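Inclinometer readings drift the same direction at every depth - instrument or ground?

Posted in: Slope Monitoring and Instrumentation
April 6, 2023

Audrey-Anne Melnyk

I look after a small monitoring network on a slow clay slide above a county road near Willimcombe. There are two inclinometer casings, three vibrating wire piezometers and a rain gauge. Casing 1 is behaving. Casing 2 is the problem.

Casing 2 is 30 m deep. The borehole log puts the base of the slide debris at 18 m, with stiff weathered shale below. The initial set was taken last August. Every survey since then shows a cumulative displacement plot that leans downslope in a straight line from the bottom of the hole to the top. There is no step at 18 m or anywhere else. The top of the plot is now at 11 mm in the A direction and the B direction shows 4 mm.

Readings are at 0.5 m spacing, both passes (A0 and A180), with a probe shared between two offices. The probe was sent out for recalibration over the winter and came back with new factors. I entered the new factors in the software for the later surveys only.

The piezometer in the same area rose over the wet months and has come down a little since. The road has a hairline crack in the shoulder but it was there before we drilled.

I have to say in a report whether the slide is moving at casing 2. Can a straight lean like this be real, or should I throw the data out? And is there a way to correct it without a new baseline?

Bongani Makhubela

A straight lean through the full depth, including 12 m of shale, is very unlikely to be ground movement. For it to be real the entire block down to the toe of the casing would have to rotate as a rigid body. Start with the instrument.

There are four common systematic errors and they leave different marks on the plot.

Bias shift (zero offset). If the sensor zero changes between the two passes, or you process one pass only, each interval gets the same false increment and the cumulative plot becomes a straight line. This matches your description. Look at the checksums, meaning the sum of the A0 and A180 readings at each depth. A constant offset between surveys is harmless as long as both passes are used and the offset stays the same from the start of the first pass to the end of the second. If the probe was not given time to reach the temperature of the water in the casing, it won't stay the same. Leave it at the bottom for at least ten minutes before the first reading.

Sensitivity drift. The false displacement is proportional to the inclination of the casing at each depth. In a casing that leans at a uniform angle this also gives a straight line, so check the profile of the hole itself. Your change of calibration factors puts this one high on the list.

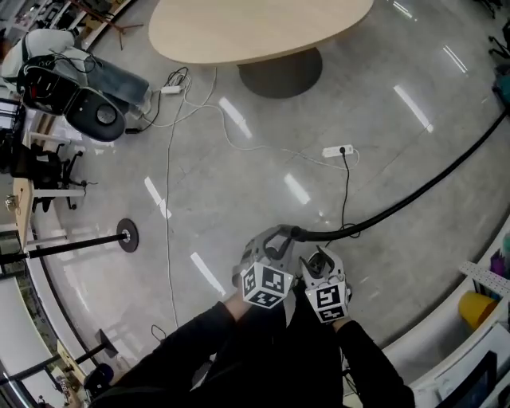 Rotation error. The sensitive axis of the probe is slightly off the wheel plane, so some of the B inclination leaks into A. The plot of A displacement then takes the shape of the B profile. A different probe or a repair between surveys can introduce it.

Depth error. Caused by cable stretch, a replaced cable or a different reference point at the top of the casing. It shows up where the casing has curvature and is nearly invisible in a straight hole.

For correction, assume the bottom 5 m or so in shale is fixed. Fit a line to the apparent displacement in that section and subtract the same slope from the full depth. If what is left is within the normal scatter, then you have no measurable movement. State the correction in the report and show both plots. Do not adjust until the result looks right, and do not apply a bias correction and a rotation correction together unless you can justify each one separately.

One more point about the factors. Reprocess everything from raw readings, with each survey using the calibration that was valid on the day it was taken. Some programs store one set of factors per probe and apply it to the whole history without telling you. Export one old survey and check a single depth by hand.

Horar

Had this on a rail cutting. It was the cable. Get a new probe.

Sopacua

I disagree with buying anything yet. Casing 1 is read with the same probe, so compare the checksums from the two holes for the same survey. If casing 1 has the same offset and plots fine, look at the inclination of casing 2 - the drilling contractor should have handed over a verticality record.

Also check the B axis on its own. It is always noisier than A because of the wheel fit in the grooves, and 4 mm over 30 m may be nothing at all.

Take a new full set now in any case, twice, and keep both. You don't have to abandon the August baseline to do that.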